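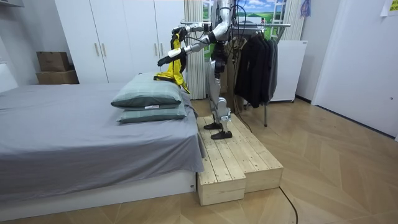 09/02/2024

I have been reading that decluttering book Magdolna Magyar pressed on me, and I have my doubts. The woman who wrote it thinks a bedroom can be "reset" in seven minutes. Seven! I have spent longer than that trying to find the second corner of a fitted sheet. Her method says you begin with whatever is on top and you don't put anything down until you know where it lives. Fine. The yellow thing with the black trim is on top, held up over the pillows, and where does it live? I have had this argument with myself all week. It's too light for a coat and too loud for a shirt. The book says outerwear goes by the door, but there's no hook by the door, and the book doesn't say who is supposed to put one up.

So the room is small, white and almost done, and I'm writing this in the kitchen with the window open because the paint smell has given me a headache. Stevside swore their paint had no smell. It smells. It smells like a swimming pool that somebody has fried an egg in. I wrote to them and got back a very polite note thanking me for my interest in the range.

The bed first. It came from Guvel, flat in its cartons, with instructions that showed a smiling person doing the whole job alone with one small wrench. Mwajuma came over to be the second person. She has put together three of these for her sisters and says the smiling person is a liar. We got it up by supper. One bolt was left over, and I looked under the bed with a flashlight for a good long time and couldn't find any place that was short a bolt. Mwajuma says they always send extra. I've put it in an envelope and written "bed??" on it, and we'll see who's right in December when my brother sleeps on it. He's a big man and he throws himself down.

The sheet is gray. I wanted blue. Magdolna said gray hides everything, and I bought gray, and it hides nothing at all, you can see each and every crease in it from the doorway. The packet said 300 thread count and "cool to the touch." I touched it. It felt like a sheet. I'm willing to believe it will get softer after some washes, people say so, but people said that about the towels too and I could still sand a table with those.

What I do grant the sheet is that it fits. The last set popped off the corner whenever you so much as sat down to tie a shoe. 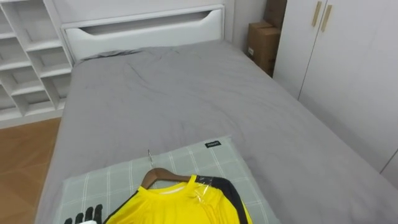
The gray sheet, creases and all, with the new shelves at left.

There's a pillow under there too, up against the headboard. Magdolna's book has a chapter about pillows that I read twice. According to her you want a flat one and a high one and you "layer for the sleeper you hope to be." I don't hope to be any kind of sleeper. I hope to sleep. But I'll note for the record that the flat one is now under the sheet, making a hump, and I'm not convinced it looks like anything but a pillow somebody lost.

The shelves are a sore point. They are Kaijage, the staggered kind with the crooked openings, and I thought they looked clever in the store. Now I have them home I can't think what is supposed to stand in them. Books are square. Boxes are square. I tried my old alarm clock in one of the slanted bits and it slid over against the side and lay there like a drunk. I've taken it out again and left them empty until I have a better idea. Mwajuma suggested a plant. I asked her which plant grows at an angle and she said all of them, if you forget to turn them, which I suppose was meant for me and my geraniums.

Then there are the cartons in the corner by the wardrobe. I said they'd go out as soon as the bed was up. The bed is up. The book says anything that stays in its carton for a month should leave the house unopened, and I'd like to see her try that with a winter's worth of curtains. I know more or less what's in them. I'm keeping them where they are until I've measured the window, and I'm not measuring the window with this headache.

The money, while I'm being honest. I put aside 3,000 for the whole room, paint to pillows, and I've got 117 left. I've gone over the receipts at this table and I can't find the mistake, which makes me think there isn't one and that the room just cost that. The Durkik lamp I wanted is more than what's left. A Durkik lamp is a stick with a shade on it. I have a stick and I have a shade. I'll sleep on that one.

I did try the reset, to be fair to the book. I set the kitchen timer and went in and pulled the sheet straight, put the checked pillows one on the other, smoothed down the corners and wiped the headboard, including that long slot in it that I already know is going to collect dust until the day I die. The timer went off while I was still in the slot. She doesn't mention slots. I don't think she's ever cleaned one.
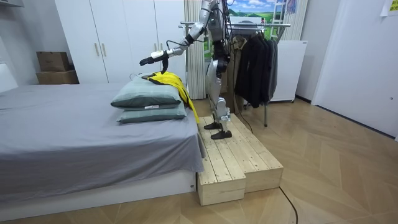
And I keep going back to the step. It's plain pine, nothing on it, pushed right up to the side of the bed, and Magdolna thinks I should paint it white to go with the rest. Mwajuma thinks I should oil it. I think if I leave it alone long enough they'll both stop asking. Raw wood gets dirty, I know that, I've had it explained to me twice. But I've smelled what Stevside calls odorless and I'm not opening that can again in a room this size. If it gets grubby I'll take sandpaper to it in the yard. I still have half a sheet left from the windowsill, the coarse kind, and I'd need to buy the fine.

Yellow thing still has no home. I may try the inside of the wardrobe door, if those stick-on hooks hold. They claim they hold anything. The one in the bathroom came down with a washcloth on it.

Call Mwajuma back about her drill. Window: measure twice. Return Magdolna's book, and don't let her hand me the other one.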